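08/11/2021

Back on the tissue rack today. The target from Stilen is still 500 good examples by the end of January, and Xuân Mạch says we're on course. Perhaps we are. I'd like to know what "good" means before I agree.
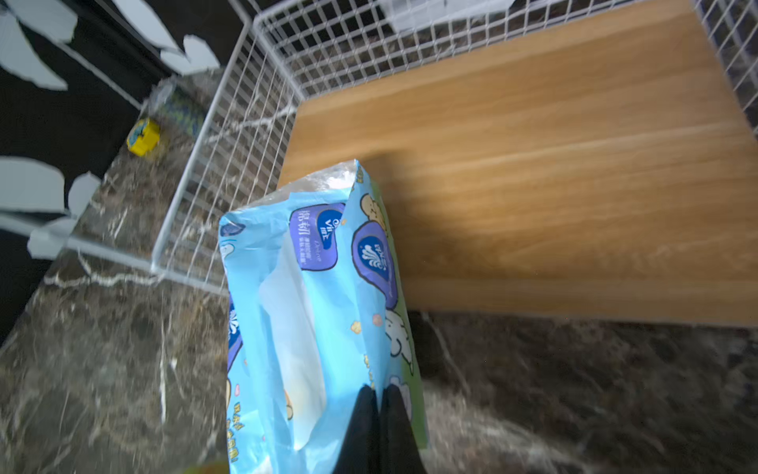
My quarrel is with the word "variety". Mỹ Thái wrote it into the plan and everyone at Kahsay nodded. We change the packs about and call it variety, but it's always tissues, always soft, always on the same brown marble. The blue Vinda one with the cartoon bear hangs off the fingers like a wet sock, and I did wonder what the model will make of a thing that changes shape according to where you pinch it. Xuân says it will learn. Learn what, from nearly 100 tries by the same two tired people?

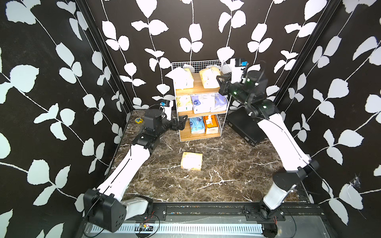

I also don't trust the labels. We mark our own work, and by late afternoon a clumsy grab starts to look fine to me. I asked for 10 of mine to be checked by somebody at Poltach. Mỹ said she'd raise it. She said that last time.
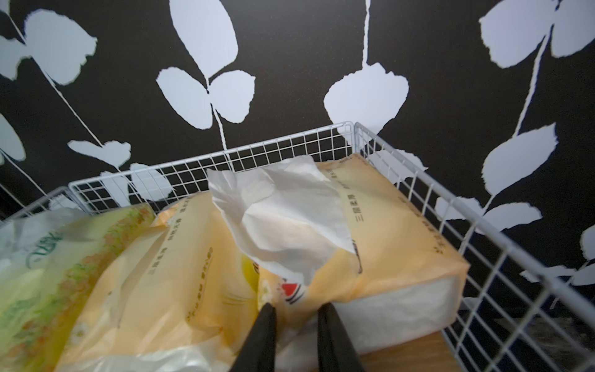 Then there's the business of the old Waton set, which is meant to hold 561 examples and which I've never been allowed to open. If it was any use, why are we doing all this again?

Wrists ache. Must ask about a better chair. Xuân wants the oranges and yellows mixed up more tomorrow, so I'll do that and keep my own notes.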